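Why Live Albums Still Matter – speaker notes
Quyên Dương, 2023-02-14, 30 minutes plus questions
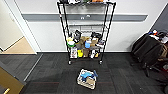

1. Opening (play the clip first, talk after)
Start with the crowd noise from the Conneely record. Let it run 20 seconds. Don't introduce it!
Then: "You already know what kind of night this was, and the band hasn't played a note yet."
Say hello, say my name, thank Adoración Rivas for the invitation.

2. My first one
The Stikano double album, borrowed from my cousin and never returned. Side three has the long version of "Harbor Bell" where the drummer comes in early and the whole band just goes with him. I love that mistake more than most solos I own.
Ask the room: what was your first? Take two or three answers, keep it moving.

3. Small rooms and big rooms
Play Pastar at the 1000-seat theater, then the same song from the club tour. Listen for the slap off the back wall in the club – it makes the guitar sound twice as mean.
Hòa Huỳnh mixed both. He told me he kept the audience mics up much louder on the club tape, and wow, you can hear people singing the harmony part.

4. Fixing it later
Overdubs. Be fair here, plenty of great live records had vocals redone in a studio. Quang Đỗ will probably argue with me from the second row. Let him!
Skip the Banis story if we're past the 20 minute mark.

5. Listening homework
Banis, the March tour set, all 40 tracks if you have the patience. Start with the encore.
Handout is by the door, Uyên Giáp has extra copies.

Questions. Leave the Pastar encore playing low while people pack up.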